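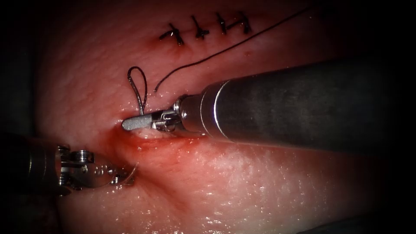
Search products Go

Maretti Short-Length Suture, Curved Needle

I've been stocking the Maretti short lengths since January and they've become the thing I reorder most, so I figured they deserved a proper page! It's a small curved needle with the thread already attached and already cut short, made for interrupted stitches in soft tissue. If you place one, tie it, trim it and move on to the next, you know how annoying a long tail is – it drags through everything, and when there's bleeding along the edge it's one more thing in your way.

The needle goes in easily (I tried it on a good few practice pads before I put it in the catalog) and the curve is tight enough for small bites close to the wound edge. Hsiu-ying Lu, who runs our suturing evenings, likes it for teaching a neat row, spaced evenly. I still pull my knots too tight, but I can't blame the thread for that.

Sold by the box, 21 packets, each one sealed on its own. Order code 668. We have 210 boxes in right now. For long running closures please get the full lengths instead, you'll run out of thread halfway along with these.

Questions about sizes go to Aicha Ouazzani at the order desk – she knows the whole range better than I do.

Related items
Maretti Full-Length Suture
Guker Needle Holder, Fine Tip
Mivitz Soft Tissue Practice Pad
Zerouali Suture Scissors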